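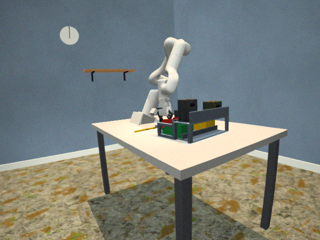 **What does the cell still need before we can sign it over to routine use?**

A second calibration check on the arm and a spare set of finger linkages, both booked for March.

## Work since the last report

Kiros Tilahun rebuilt the cell model so the table, rack and arm base match the floor layout at Tririmano. The earlier model had the base too close to the rack, and the planner kept folding the elbow back on itself. The arm now comes down over the low end of the rack with the wrist close to vertical, the approach we asked for in the original proposal.

Getachew Worku wrote the service routine. It is short:

- wipe the finger linkages and check the pins for play every 500 cycles
- re-zero the gripper every 1,000 cycles
- log any fault with the joint number and time of day

We ran 700 cycles on the real cell under this routine. The first pin check found play in one linkage, and Vilgot Halvorsen replaced the pin the same afternoon. The old one has gone back to Grisell for a look.

## Problems

The rack drifts on the table when a block jams. Two clamps are on order from Trekon. Until they arrive, the operator checks the rack position at the start of each shift and again after any fault.

## Spending

Parts came to $700, including the pin and a replacement cable. The clamps will add $50, which fits inside the maintenance line. We're not asking for any change to the budget.

## Next

Kidus Feyisa will repeat the calibration check with the clamps fitted. Results go to Teshome with the next report.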